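The Curb Detail

Filed under: Short fiction
18 Oct 2020

The building was a single-story distribution warehouse with a low slope roof, built in two phases. Phase one had a steel deck, two layers of board insulation and a smooth membrane. Phase two had the same deck and the same insulation, installed by a different contractor, under a membrane of a slightly different gray. The owner was a firm called Plunard. The complaint was water on the floor of aisle nine.

Dionysis Tsakiris read the file in his truck with the dome light on. There had been four previous visits by three companies. Each had found a defect, repaired it, and sent an invoice. Each defect had been real. After each repair the aisle had stayed dry for between two and five weeks, and then it had leaked again.

He called the facilities manager, Onyekachi Babalola, from the parking lot.

"Does it leak when it rains?" he asked.

"Sometimes," she said.

"Does it leak when it doesn't rain?"

She took a while to answer. "I've been told that's not possible."

"Who told you?"

"The second company. They put it in writing."

She met him at the loading dock with a ring of keys and a binder. The binder was her own work. It had a page for each leak, with the time it was first noticed, the time it stopped, and the number of buckets. Where she hadn't been on site, the entry was in pencil. He asked if he could borrow it and she said he could read it there.

He read it standing up, next to a stack of pallets marked for Dostov. The entries went back 14 months. He copied the dates into his notebook in one column and left the next column blank.

The ladder was inside, in the electrical room, under a hatch that stuck. He went up at 6:40 in the evening, an hour after sunset. The day had been clear. The membrane had taken heat since morning and was now giving it back to the sky, quickly where the insulation was dry and slowly where it was wet. That was the entire principle of the survey. Wet board holds heat longer. On the screen of the camera it shows as a brighter patch, usually with square corners, the shape of the boards beneath.

He walked the field in lanes ten feet apart, starting from the northeast corner. Phase one took 50 minutes. He found one anomaly beside a drain and marked it with white paint. He found a second that was only a patch of thicker gravel left over from some old ballast, and he kicked it flat and moved on.

Phase two was cleaner. Over aisle nine there was nothing at all. The membrane was an even dark gray on the screen from the expansion joint to the parapet.

He stood there for some minutes. Then he took three cores.

Core one, over aisle nine, was dry. The moisture probe read at the bottom of its scale. Core two, six feet upslope, was dry. Core three, at the base of the nearest mechanical curb, was dry in the top board and dry in the bottom board, and when he put his finger through to the steel deck, his finger came back wet.

He wiped it on his sleeve, patched all three holes, and rolled the seams twice.

Babalola was waiting at the foot of the ladder. She had brought a folding chair for herself and none for him.

"Well?" she said.

"What's under that curb?"

"Unit seven. It serves the sample rooms."

"What are the sample rooms?"

She had a tenant directory on her tablet, a page for each partition, and she scrolled through it for him while he cleaned the core cutter. The rooms had been put in after phase two, along the south wall. They had their own ceilings.

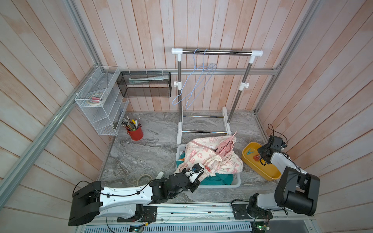
The Second Column

He went home and filled in the blank column. The nearest weather station published hourly figures, and he took outdoor temperature and rainfall for each date in the binder. It took until one in the morning. Of the leaks recorded in ink, more than half had started on days with no rain in the previous 48 hours. Every one of them had started on a cold morning that followed a mild day.

The pencil entries didn't fit. He crossed them out, then thought better of it and put them in parentheses.

He called her at eight.

"What's the humidity in the sample rooms?" he said.

"I don't know. The tenant controls it."

"Which tenant?"

"Chala. They took the lease over from Tisa. They keep it comfortable in there."

"I need a number."

She phoned back with one before noon. It was high for October and would be very high for January. Unit seven was set to add moisture to the supply air. It had been set that way by Tisa, for a product that no longer passed through the building, and Chala had inherited the setting with the thermostat.

He drew the section on graph paper. Warm damp air rose from the rooms, passed through the gap around the light fittings, and reached the underside of the deck. At the curb the phase two contractor had stopped the vapor retarder four inches short. The specification said to turn it up and seal it. The drawing showed it turned up and sealed. In the field, someone had run out of roll, or daylight, and had covered the gap with a cant strip.

The air went through the four inches. On a cold night it met the steel flange of the curb and condensed. The water ran down the flutes of the deck, which sloped toward aisle nine at an eighth of an inch per foot, and collected at a side lap until there was enough of it to fall.

None of the four companies had been wrong about the membrane. It had been repaired where it was split and was now in very good condition.

He wrote the report that afternoon. It ran to five pages with the thermograms. Under Findings he wrote that the roof assembly at aisle nine was dry. Under Recommendations he wrote that the retarder should be extended and sealed at curb seven, that the other curbs should be opened and checked, and that the humidifier should be switched off. He put the items in that order and then looked at them. The first would cost $3,757. The second would cost $432 per curb. The third was a switch.

He moved the switch to the top.

Babalola read the report at the loading dock with her glasses pushed up on her forehead. She turned back to page two and read it again.

"You charged me 2,000 for this," she said.

"Yes."

"The third company charged 1,347, and they put down new membrane."

"It's good membrane," Tsakiris said.

She went to the electrical room. He heard the panel door open, and a minute later one of the fans in the south wall changed pitch - not by much, a half step down. She came back and wrote something in the binder, in ink, with the time.

"How long before I know?" she said.

"You need a mild day and then a cold night."

"And if it leaks?"

"Then write it down."

The forecast had a front coming through on Thursday. He went back up the ladder while there was still light to look at the patch on core three. The roller had left a clean edge all the way around. He pressed one corner with his thumb anyway, and it held. He walked the remaining curbs on phase two with a stick of chalk, numbering each one on its north face, and when he reached the parapet he saw that she had come up behind him as far as the hatch and was copying the numbers down.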